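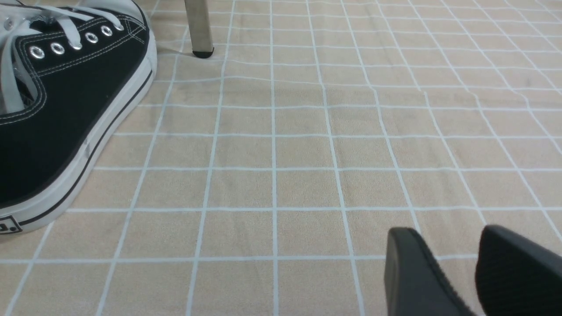 Black canvas high-top, lace side.

From: Rosalinda Tan
To: Ralbridge Shoe Repair list
Subject: Re: Canvas shoes, glue or stitch?

Dexter Estrella wrote:

> I have been mending leather boots for years but I've mostly turned
> canvas away. Now my niece and two of her friends want their high-tops
> fixed. Same problem on all of them: the rubber band around the side is
> coming off the cloth where the foot bends. One pair also has a hole
> starting at the little toe.
>
> I tried contact cement on a scrap pair and it held until I flexed it,
> then it popped off in one piece. Is there a better glue, or should I be
> stitching through the sidewall? And is there any sense in washing them
> first? Precious told me no, Rodel told me yes.
>
> Dexter

Dexter,

Wash them, but do it well ahead. Precious and Rodel are both right, depending on how long you let them dry. Canvas holds water down in the seam where you can't feel it, and cement won't take over damp cloth. I take the laces out, scrub with plain dish soap and an old nail brush, rinse twice, stuff with newspaper and leave them on the shelf over the weekend. Change the paper the first evening. Don't put them on a heater. The factory glue softens and you end up with a second gap on the other side.

On the glue, I don't think your cement was the trouble. If it came off in one piece, look at which side it stayed on. When it comes away clean from the rubber, the rubber was still shiny or had old glue on it. When it comes away from the cloth with fuzz on the back, you didn't put enough on the canvas. The cloth drinks the first coat.

What I do:

Open the gap as far as it wants to go and no farther. Pick out the old glue with a dental pick. Rough up the inside of the rubber with 80 grit until it looks dull all over, and wipe it with alcohol. One thin coat on the canvas, let it dry all the way. Second coat on the canvas and the first on the rubber, together. Wait until neither one is wet to the touch, then press. You get one try. Start at the middle of the gap and work out toward the ends. I put a last in the shoe and wrap it with strips of bicycle tube. Leave it overnight.

I used to use the Bralus cement and went back to the ordinary kind from the hardware store. The Bralus tins were too big for me and the last third always went stringy.

Stitching: I would only do it at the toe, and only if the shoe will be worn hard. Lovely Buenaventura stitches all of hers and they hold up, but she has a sidewall machine. By hand you are pushing an awl through rubber at a bad angle, and every hole lets water in. If you do go that way, keep the stitches long. Short ones turn the rubber into a tear strip.

For the hole by the little toe, patch from the inside. Cut an oval of cotton duck 2 inches long, no corners, and glue it down with the same cement. Then run a few rows of darning back and forth across the worn part with black polyester thread. Go past the edge of the worn area into good cloth. If the lining is loose there, trim it back before you patch or it will bunch up under the foot.

Check the eyelets while the laces are out. A rough edge on the back of one will saw through a new lace in a month. A few turns with a round needle file will usually cure it. If one has pulled out of the cloth, put a scrap of twill behind it before you set the replacement.

As for what to charge, I ask 7 dollars for a short gap and more if there's a patch. It doesn't pay for the time. It does bring people in who later come back with boots.

Separate matter. I still have the box of lasts that came from the Vollthorpe shop when it closed. Mostly men's sizes, a few small ones, some with worn toes. If anybody on the list wants them, come and look before the end of August. After that they go to Triệu, who has the space. I won't ship them, they weigh too much. I'm in the shop until 5.

Rosalinda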